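Infolettres > Février > La vie de l'atelier

Le retour des horloges mécaniques, on s'y remet !

Quel bonheur de rouvrir l'atelier d'horlogerie amateur de Barnport ! L'hiver dernier on s'était quittés un peu essoufflés, avec des pendules en attente jusque dans le couloir, et voilà qu'en février les inscriptions repartent de plus belle (71 personnes sur la liste, du jamais vu chez nous). Beaucoup arrivent avec une comtoise héritée d'une grand-mère, d'autres avec un réveil de brocante payé trois fois rien, et tous posent la même question : est-ce que ça peut remarcher ?

Très souvent, oui. Une horloge ancienne pardonne beaucoup de choses. L'huile durcit, la poussière s'installe, le balancier s'arrête un soir et on la laisse dormir vingt ans sur une armoire. Un bon nettoyage, un peu de patience pour retrouver l'aplomb, et le tic-tac revient - j'avoue que ça me donne encore des frissons à chaque fois !

Côté débutants, on commence toujours par les engrenages, posés bien à plat sur un tapis sombre. On compte les dents, on calcule les rapports, on se trompe, on recommence. 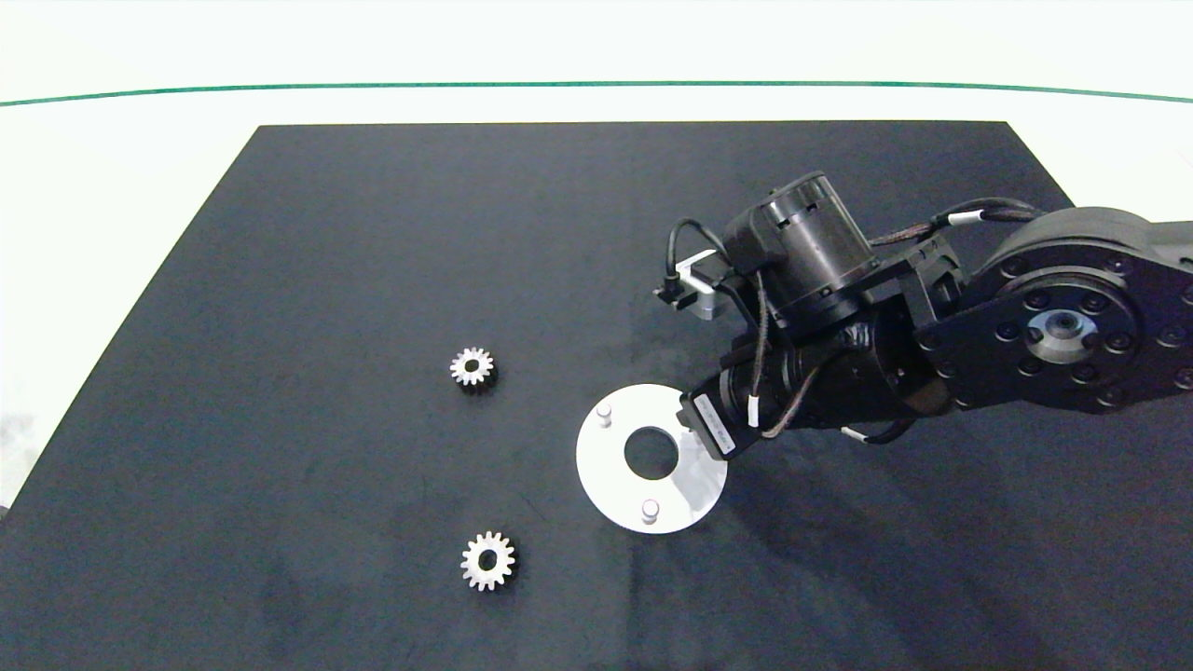
Au programme ce printemps

Le cycle Simanjuntak reprend à 18 h 30, avec six séances sur l'échappement à ancre (ma partie préférée, vous l'aurez compris). La bibliothèque s'est enrichie de quelque 200 revues, données par l'association Sunar, dont une série presque complète sur les pendules de cuisine des années soixante. Un régal, surtout les publicités !

La bourse aux pièces se tiendra salle Cellero. Apportez vos boîtes de vis, vos aiguilles orphelines, vos cadrans fêlés - tout trouve preneur. Pensez à étiqueter vos lots avant de venir.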